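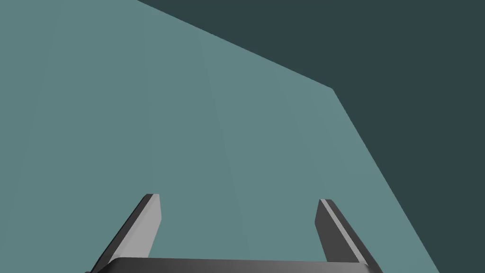

Fig. 1 – render, teal-green surface, close up

Dec 22, 2019

Workshop cold again, heater on from the moment I got in. Carrying on with the suspended ceiling mock-up for the Mohammadi job (back room, the one with the pipes). Main question today is still the hangers and whether we can lose less height than last time.

Where we'd got to in September: perimeter angle fixed on all four sides, level checked with the laser, then everyone got busy and it sat. Checked it again this morning before touching anything. One side has dropped 2 mm at the far end. Plug has pulled a bit in the old plaster. Redone with a longer screw into the stud, fine now. Should have gone into the stud in the first place, my fault, I was going by the pencil marks and the pencil marks were from the old layout.

Hangers. Tried the wire ones first. Twisting them by hand is slow and I never get two the same. Rostam Tabrizi came by before lunch and did a couple his way, bending the wire over a scrap of batten so the loop comes out the same length each time. Much better. Have kept the batten, it's on the hook by the door, please DON'T burn it.

Then the Clorkonik clips, the quick-adjust type. Easy to set, squeeze and slide. But they need more room above the runner than wire does. Measured drop with clips, top of joist clearance to face of tile: 55 mm at the tightest I could get and still tilt a tile in. Wire was less than that but I was swearing by the end of it. For the Mohammadi room I'd say clips down the middle and wire along the pipe side where it's tight. Not pretty but it's all hidden.

Opening for the access panel came out at 814 mm on the long side. Drawing is a different number again, somebody measured to the outside of the trim. Have written the real one on the drawing in red. Use the red one.

Tiles
– Pekport sample, mineral type, cuts clean with a sharp knife, dusty. Edges crumble if you rush. Mask on.
– Hondia sample, the foil-backed one. Knife skates on the foil, had to score it from the back and then turn it over. Nicer edge once cut. Heavier, so the grid bows a touch between hangers unless you close up the spacing.
– Offcuts of both in the blue crate, labelled. Labels are only masking tape so may fall off.

Left one of each over the kettle all afternoon as a very unscientific damp test. Pekport one has gone slightly soft at the corner. Hondia one no change that I can see. Kettle isn't a bathroom but then the back room isn't either. Will leave them up and look again after the break.

Cutting the border tiles: worked out the layout twice and got different answers. First go I started from the wall and ended up with a silly sliver on the window side. Second go, set out from the centre line and shared the leftover between both sides. Takes longer, looks right. Snapped a chalk line this time. Chalk is nearly out, somebody add it to the list.

Cross tees – the click-in ends are fussy. If the slot has any paint in it they won't seat and you think they have. Pushed up on one with a finger and it came straight out. Went along the lot after that, giving each a tug. Cleaned the slots with the small flat screwdriver. Do this before the tiles go in and not after, I did it after on the first bay and had to take the bay down agian.

Lights. Not deciding this today. The panel fitting wants its own support wires back to the joists, it must not sit on the grid alone. Rostam thinks two wires per fitting on opposite corners, I'd rather do all four corners and sleep. Need to ask the electrician which side the driver lands, as the pipe is going to be in the way on one of them. Rang, no answer, left a message.

Noise: stood underneath while Rostam walked about upstairs. Can't say I heard much difference between bare joists and the one finished bay, but one bay is hardly a ceiling. Roll of insulation to be laid over the top when we do the real thing. There's 30 m of it on the rack, enough for the room if we don't waste it. Don't squash it in round the pipes, leave it loose.

Snags
– tin snips are blunt, left-hand pair worse. Burrs on every cut, filed them off.
– laser bracket wobbles, packed it with card for now
– lost the good pencil
– trestle foot still loose, Rostam says he fixed it, he did not fix it

Costs: haven't added up the clips yet. Receipt is pinned behind the door with the Pekport one. Clips are dearer than wire by a fair bit but it has to be set against the time, and I was quicker with them even on a first try. Will put it in the sheet when I've got warm hands.

Next: finish second bay with wire along one side only, check the level again once the weight has been on it a few days, chase electrician, order chalk and snip blades. Ask Mrs Mohammadi if she wants the hatch to hinge or just lift out. Lift out is easier. Hinge will need a deeper frame than teh one we've made.

Heater off, side door bolted, key in usual place.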